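Notebook - natural dye bench, Plutmont workshop
07/10/2020

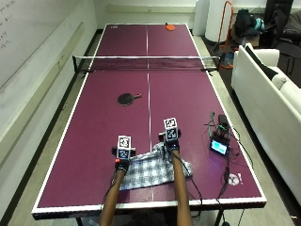 Why did the second madder bath come out so much redder than the first?
Chalk, almost certainly. The first bath was made up with rainwater from the barrel and the second with tap water plus a good pinch of chalk, and madder loves hard water. Everything else was as close to the same as I could make it: same jar of ground root, same alum, wool off the same cone.

I'm so pleased with this one! The first skein is a perfectly decent brick orange. The second is a real red, the kind I've been chasing since we started, and it holds up in daylight by the window as well as under the lamp.

For the record, bath 2:
Wool, 200 g, the Llanos two-ply, scoured and soaked overnight
Madder at 90 percent of the weight of the wool
Alum mordant, done Monday, kept damp in a covered pail
Temperature up slowly, then held at 55 C, lid on
Left to cool in the pot

I stayed with the thermometer the whole time. Zamfira let hers climb last month while she was on the phone and the browns came in, so I'm being fussy about it. It took roughly an hour to get up to temperature on the small burner. Would like to try the big one next time, but it jumps so fast at the low end.

Exhaust bath: there was plenty of color left in the pot, so in went 4 small skeins of the Madow wool, no extra chalk. They came out a soft coral, and the last one in is nearly peach. Milagros wants them for her mitten cuffs and she can have them, but I'm keeping a snip of each for the card.

Wash test on the red: cool water, a drop of dish soap. First rinse pink, second faintly pink, third clear. Still need to do a proper rub test on white cotton once it's dry all the way through. Amado thinks the shade will drop a little as it dries. He's probably right, the coral ones already look lighter at the ends.

Light test: card is taped in the south window, half covered with foil. Bath 1 on the left, bath 2 on the right. Please don't move it, Shiela - I know it's in the way of the blind!

Things I want to try:
Chalk in the rainwater, to be sure it's the chalk and not something else in the tap
Same recipe on the silk noil
A tiny iron dip on one coral skein, just to see
Weld first, then madder over it. Austra did this at Funby and her orange was gorgeous, almost glowing

We're down to the last third of the ground root, so I need to reorder before the weld experiment. Whole root is cheaper but the grinder is still making that noise.

Pot scrubbed, spoons labeled, leftover bath in the lidded bucket under the sink.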